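Parden Linseed Table Oil, 511 ml

Home > Timber care > Oils and waxes > Parden Linseed Table Oil

In stock. Ships from our shed in Drundness. Also comes in a 91 ml tester.

If you've emailed me in the last few years asking what to put on a craft table, this is the tin I told you to buy, and now I finally stock it myself! I've been using Parden on my own furniture since before I had a shop. I got onto it after ruining a perfectly good pine bench with polyurethane (it peeled like a sunburn, I was sanding bits of it off for a whole summer) and I haven't gone back to the hard finishes for anything the family uses.

It's a linseed oil with a bit of beeswax through it. Goes on thin, smells a bit like a cricket bat, and leaves the timber looking like timber. The colour does warm up, so if you've got very pale wood and you love it very pale, get the tester first and try it on the underside. I did my Hakby table without testing and it came up more honey than I'd pictured. I like it now. It took me a month or so to like it.

What it's good on

Kitchen tables, desks, kids' tables, workbenches, shelves, stool tops. Raw or previously oiled timber only. If there's varnish on there the oil will just sit on top and go gluggy, so you'll need to sand back to bare wood first. Laminate, no. Melamine, no. Someone did ask me about cork tiles and I don't know, sorry.

I wouldn't use it outdoors either. For decks and garden seats have a look at the Carhuamaca Exterior Oil, which has a mould inhibitor in it and is a lot less fussy about the weather.

How I put it on

Sand with the grain, finishing with a fine paper. Get the dust off properly, vacuum and then a barely damp cloth, and let it dry. Stir the tin well (the wax settles, don't shake it or you'll get bubbles). Wipe a thin coat on with a lint-free rag, leave it twenty minutes, then wipe off everything that hasn't soaked in. And I mean everything. The most common complaint I get is "it's still sticky" and every time it turns out too much was left on top. Next day, do it again. I do 3 coats on a new table and one coat a year after that, usually in December when I'm home and can shove everything out to the verandah for the night.

It's dry to touch overnight, but give it a full week before you put anything heavy or wet on it.

PLEASE lay your used rags out flat outside to dry, or put them in a bucket of water, before they go in the bin. Linseed rags scrunched up in a pile can heat up and catch fire all by themselves. It's on the tin, but I'm putting it here as well.

Paint, glue and other disasters

Most of you are buying this for a table that gets painted on, so here's where I've landed. Craft acrylics will wipe off an oiled top while they're wet, with a damp cloth and no drama. Once they've dried you'll need a fingernail or an old plastic card, and then a dab of fresh oil on the spot. Red is the worst of them in my house, it seems to find its way into the grain if you let it sit.

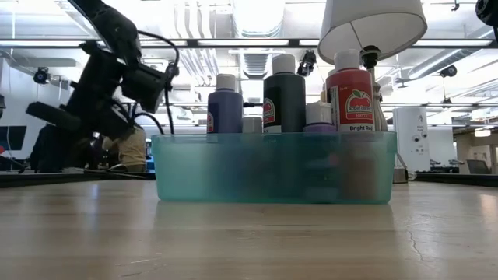
Purple was worse than red at our place, writes a customer in the reviews, and hers had been on the table over a long weekend before she noticed it. She ended up giving the patch a light sand and two thin coats, and says she can only find it now if she goes looking with a torch. She's also knocked a star off for the lid, and fair enough, the lid is a pain. Use a flat screwdriver and go round it a bit at a time.

Texta is another story. I've had some luck with metho on a cotton bud but it strips the oil as well, so be ready to patch.

PVA glue I just leave to dry and pick off. Very satisfying.

The details

Size: 511 ml tin, or 91 ml tester
Finish: low sheen
Coats on new timber: 3
Recoat: next day
Clean up: mineral turps
Maximum per order: 6 tins (courier rules, sorry!)

Postage

It's classed as a liquid so it goes by road, which means it's slower than my other parcels. Allow extra time if you're in WA or Tassie. If a tin turns up dented but not leaking it's fine to use. If it's leaking, send me a photo before you chuck the box and I'll post another one out.

Goes well with

Parden Lint-Free Rags, pack
Drundness Cork Sanding Block
Carhuamaca Exterior Oil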